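Re: [playroom] Play kitchen, which one for the Saturday group?

On Saturday, Oma wrote:
> We have room for one play kitchen along the back wall, 37 inches
> at most. I'm looking at the Skorgate and the Tirkach. Does anyone
> have either one? Main worry is small parts going missing, and
> whether 3 kids can use it without a fight.

We have the Skorgate. Ours fits in a 37 inch gap, but measure your baseboard first, as it won't sit flat to the wall otherwise.

Assembly took me an evening. The shelf goes on before the hood, whatever the leaflet says. I did it the other way and had to take out six screws and start over.

On small parts: the spoon and the slotted spatula hang from hooks under the shelf, and the kids do put them back. Most of the play food was gone in three weeks. We now use plain blocks from the block bin for food. Green is spinach, yellow is butter or cheese depending on who is cooking. 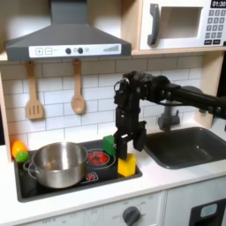
The buttons and the signal bars on the hood are only printed, and the microwave display reads 01:30. I prefer printed buttons, no batteries to change. The cooktop is black and shows every fingerprint.

Three kids is fine if one of them has the sink. I haven't tried the Tirkach. Bunnag had one at the old building and may still have the leaflet.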